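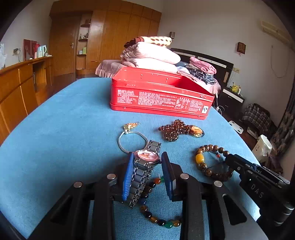 Why does a watch tick?

Put your ear right up against an old watch (ask first if it belongs to a grown-up!) and you'll hear it. Tick tick tick tick. When I was little I thought a tiny beetle lived in there. My gran, who mended clocks in Poswood, let me believe it until I was seven, and I'm still a bit cross.

So what is making that noise? Let's start with the wind-up kind. Inside is a long, thin strip of metal curled up like a liquorice wheel. It's called the mainspring. When you wind the watch you squeeze the curl tighter, and all it wants to do is uncurl again.

If you let it, it would go whizzz and be finished in no time, and the hands would spin round like a fan. Something has to slow it down. That job belongs to a little wheel with pointy teeth and a rocking lever with two ends. One end catches a tooth and stops the wheel. Then the lever rocks, lets the tooth slip by, and the other end catches the next one. Each catch makes a tiny knock, and that's your tick!

What keeps the lever rocking so evenly? Another wheel, called the balance wheel, which swings one way and then back again, a bit like you on a swing.

Lots of watches now have a battery and a sliver of crystal called quartz. Electricity makes the quartz wobble 32,768 times every second (yes, really). A chip keeps track of all those wobbles and gives the hands a nudge once a second, so these watches usually tick much more slowly than wind-up ones.

Try this with a friend. One of you shuts your eyes and says "now" when you think a minute has gone by, and the other watches a clock. My friend Boris got to 63 seconds, which I thought was brilliant. I said "now" so early that he laughed until he got hiccups. Have a few goes each and see if you get any closer.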